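What Belongs on the Counter

The kitchens in the Didivwood apartments are small. There are 307 units in the complex, most of them built to the same plan, and the plan gives you one run of counter with a sink in it and cabinets overhead. Anyone who has cooked in one knows the problem. Put down a cutting board and a bowl and you have used up the good part of the counter.

I moved into mine in December with four boxes marked KITCHEN and a drawer organizer that didn't fit the drawer. For the first weeks I kept everything out where I could see it. The toaster, the kettle, a knife block, a jar of wooden spoons, the mail. It looked like a store display, and every meal started with moving things from one end to the other.

The usual advice is to buy more storage. The housewares floor at Plodard, out past the Mondberg exit, sells racks that hang from cabinet doors, racks that stand on the counter and racks that go inside other racks. I bought two. Both are now in the hall closet holding shoes.

What helped was a week of paying attention to what I used. I put everything away, even the spoons, and took a thing out only when I needed it. If I used it every day it could stay out. If not, it went back in the cabinet at night. The knife block lost its place by Tuesday – I use one knife. The toaster held on until the weekend and then went up on the shelf with the baking pans.

Small wooden tools did better than I expected. A flat wooden spatula scrapes a pan, turns an egg, stirs oatmeal and gets the last of the batter out of a bowl. It doesn't scratch anything and it doesn't weigh anything. The same goes for a small round bowl. Mine gets used for beaten eggs, chopped onion, peelings and, some nights, ice cream.

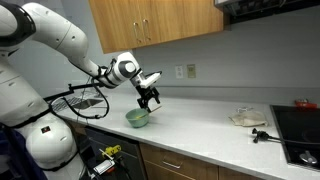 A small wooden utensil and a pale green bowl, with the speckled white counter around them.

Color turned out to matter more than I would have guessed. White counters with a light speckle hide crumbs very well, and you find them later with your sleeve. A bowl in a soft color is easy to spot and looks fine if it gets left out. Clear glass, on that same surface, is easy to knock with an elbow.

Wood does need some care. Wash it by hand, dry it with a towel and stand it up so air can get to both sides. Don't leave it in the sink overnight. When it starts to look pale and feel rough, rub in a little food-safe mineral oil and wait until morning to wipe off the extra. I used to skip this and lost a good spoon to a crack down the handle.

The space near the outlet deserves a thought too. It fills up first, with chargers and anything that has a plug. I now keep one appliance there, the Zaidi kettle that came with me from the last place, and the phone charges in the bedroom.

My counter holds 7 things now, counting the dish soap. The mail still lands there most evenings, and I still haven't found a better spot for it.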